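Oditz: a list of what ends up on bathroom worktops

README

Hello! If you've downloaded Oditz you've got two files, items.csv and places.csv, plus this. I'm Valquíria Batista and I put the list together in January, mostly in the evenings, after one too many arguments about what counts as bathroom rubbish and what counts as bathroom stuff.

What it is

A plain list of things that get left on, in and near bathroom furniture, with a note of where each one was lying and where it ought to go. There are 26 kinds of item in it so far. Soap and toothbrushes are in there, obviously, but I was much more interested in the odds and ends that have no business in a bathroom at all: snack wrappers, drink cans, bits of cardboard, carrier bags. Go into any bathroom that's halfway through being put together or cleared out and the top of the vanity unit has turned into a kitchen table.

What's in items.csv

The columns, in the order they come:

item: what it is, in everyday words
surface: where it was (worktop, shelf, floor, inside cupboard, edge of bath)
state: flat, crumpled, upright, on its side
opened: yes, no, can't tell
goes_to: bin, recycling, cupboard, drawer, somewhere else entirely
fragile: yes or no
notes: me rambling

That's 7, and please don't rely on the last one being tidy. I type notes the way I talk.

The state column is the one I'd fight for. A bottle standing up and a bottle on its side are the same rubbish, but they're a different job when you're clearing a worktop with a basin set into it. The one on its side can roll. A crumpled wrapper catches the slightest draught and off it goes behind the toilet, and then you're on your knees (ask me how I know).

The unit I had in mind when I wrote the worktop rows is the white one with the cupboard doors and dark handles, the yellow wrapper and the bottle lying on top and a can on its side on the shelf over the toilet. 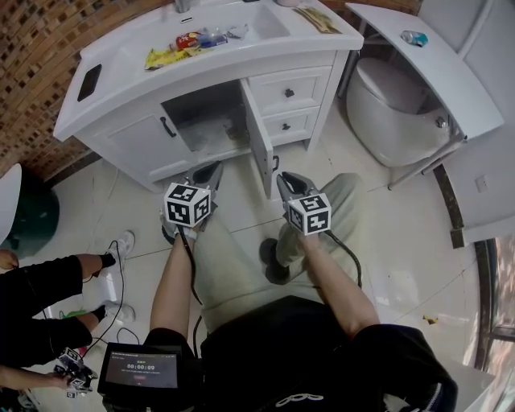

Elli Ahonen thinks I've got the order of work wrong, and that the cupboard under the sink should be emptied and wiped before anyone touches the top, so that there's somewhere to put the things worth keeping. Otherwise, she says, you only move the pile to the floor and then you've got two messes.

She has a point, and I've added a column to my own copy for it, but it isn't in this version. My way is top first, then cupboard, then drawers, then floor. Dust and crumbs come down whatever you do, so I'd leave the sweeping till the end in either case. If you prefer Elli's way just sort by surface and start with "inside cupboard".

What's in places.csv

One line for each piece of furniture: vanity unit, shelf, toilet, bath, window sill and so on, 24 lines altogether. Each has a short name that matches the surface column in the other file, a colour if I remembered to write it down, and whether it has doors, drawers or neither. I should warn you that "shelf" covers anything flat on legs. I had "table" as a separate entry for a while and kept putting the same piece of furniture under both, so I gave up and merged them.

Baths got more lines than I'd planned. A fitted bath has a ledge, and ledges collect shampoo. A freestanding one doesn't give you much to balance anything on, just the rim, and people put things inside it or down on the floor next to it. I do love them though, especially a white rim with a dark green outside. Tretevo has a bath page that I used for the names of the different shapes, and if you come across an odd word like "slipper" in the file, that's where it's from.

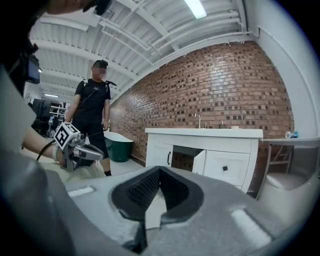

Cleaning round one is its own little chore. You can get at every side of it, which sounds lovely until you notice that you now have every side of it to wipe. I've put "behind bath" in as a surface of its own, with a note that a long-handled duster is handier than a cloth. Pale floors show every crumb, so do that bit in daylight if you can.

Things that are wrong with it

It leans heavily towards packaging. There's next to nothing on towels or laundry, and medicines are left out on purpose.

Spelling is British, mostly. Tăng sent me a batch of corrections on Friday and I've worked through the items but haven't got to the notes yet.

"Somewhere else entirely" is doing far too much work in the goes_to column. It started as a joke and now it's a category.

Anything opened and half empty is marked for the bin. You may be less wasteful than me, in which case change it!

Using it

Help yourself. Print it, chop it up, turn it into a cleaning rota for the fridge door. If you put it somewhere public, a mention of Oditz and a link back to the Vokuvora page would be kind. Corrections are welcome in the comments there, and new items too, as long as you tell me which surface you found them on.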